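**Rivport office — staff meeting, 22 May 2021**
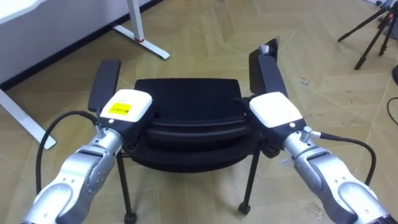

*Item 2: both grippers at the chair seat.*

1. Wolfram Hinrichs reported that Zerach promises 80 chairs moved per evening. Staff asked who checked that figure. No answer yet.
2. Evening porters asked if their hours will be cut. Management said "not planned" — the meeting wants this in writing.
3. Two porters now spend the shift watching the arms. Same pay, duller work.
4. Trial runs to August. W.H. to bring the fault log next time.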